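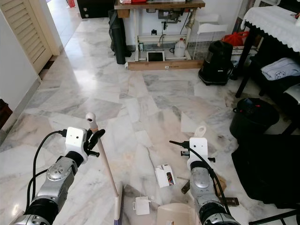

Ground floor walk-round: floors, stairs and walkways
Malhotra House, December 2023
Checked by Babita Upadhyay, comments typed up the same evening

Marks used: OK / Do it / Ask

1. Marble floor, main room
Litter on the floor: Do it
Bits of paper and card lying about on the open part of the floor. Small stuff, but card on polished marble slides like a sledge, so please keep sweeping until the last scrap is up!
Cracked or lifted slabs: OK
I went over the whole floor in socks (the best way to find a raised edge, try it) and didn't catch a toe once. Lovely floor, this.
Loose sticks and strips of wood: Do it
Pick these up by hand before the broom comes out. They roll.

2. Work table
Top steady, legs sound: OK
Cord under the table: Ask
It hangs down. Tarun, could you clip it up out of the way of feet?
Things stored underneath: OK for now
The jug and the can can stay if they are pushed well back. I'd love to see a label on each.

3. Sofa side
Walkway past the sofa, 500 mm or more: OK
Plenty of room, even carrying a tray.
Floor along the front edge of the sofa: Do it
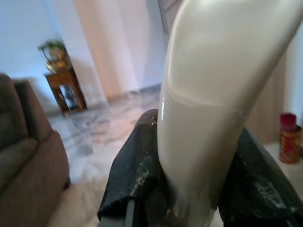
Get the broom right in there, then crouch down and have a proper look with a torch. I found a pencil and two hair grips in November, and was far too pleased with myself.
Sofa feet, pads fitted: OK
Dinesh fitted the new felt pads and they are brilliant. No scratches on the marble at all.

4. Sweeping kit
Broom head tight on its pole: OK
Bristles: OK
Still springy. I do like the purple ones, they show up well if somebody leaves the broom lying down.
Dustpan: OK
Sits flat with no chips along the lip. The long handle is a real treat for anyone with a bad back, and Kamlesh has already asked where to get one for home.

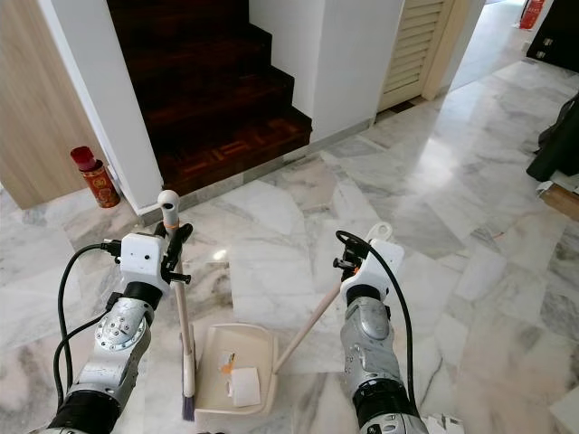
Item 4: broom and long-handled dustpan, with tissue and paper in the pan.

Hanging up after use: Do it
Both handles have a hanging end, so we need hooks. Two by the kitchen door, please, screws not sticky pads.

5. Stairs
Treads firm: OK
Walked up and down twice, not a creak.
Bottom landing clear: OK
Keep it that way. No shoes, no parcels.
Light over the bottom step: Ask
The bulb is 400 lumens and I'd be happier with something brighter. Jitendra has spares. 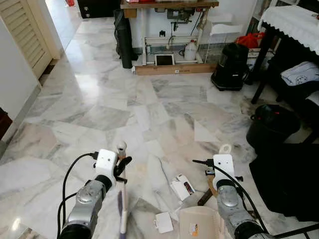
6. Louvered door
Swings freely: OK
Slats: OK
All firm when I ran a hand down them. They'll want a dust.
Door stop: Do it
It needs one, a wedge will do nicely.

7. Before you sign
Pan emptied into the bin
Broom and pan put away
Lights off at the wall

Really good round, well done all. Most of the Do it items are ten-minute jobs, and I'm back to tick them off once the hooks are up.

B. Upadhyay
Copy to: Tarun Tripathi, Jitendra Sachdeva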